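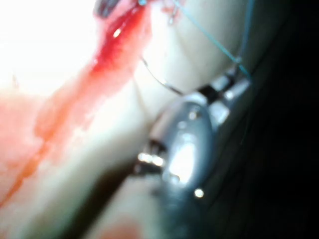

Blue suture thread held at the instrument tip.

Lekota Skills Suture Thread, blue, non-sterile

Code: LK 1,945
Pack: 200 lengths in a card dispenser
Price: see current trade list

Practice thread for teaching suturing and knot tying. Supplied without needles. Not for use on patients or animals.

The thread is a braided polyester with a light coating. It ties well with wet gloves and can be unpicked and used again for knot practice. Lengths are cut at 75 cm. Please say when ordering if you need them shorter, as cut-down packs are made up at our Roltonby works and take 9 working days.
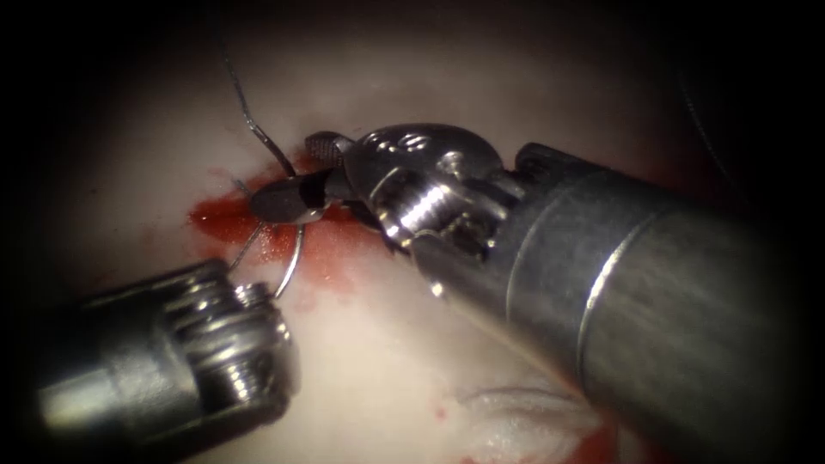

Store flat and out of direct sunlight. Once the inner bag is open, use within 3 months or the coating starts to drag. Packs bought before August have the old grey dispenser, but the thread inside is the same.

Also in this range:
Clorkau practice pad, single layer
Clorkau practice pad, skin and fat layers
Gastcombe needle holder, 15 cm

Delivery is free on orders of two packs or more. Opened packs cannot be returned.

Page updated Tue 26 November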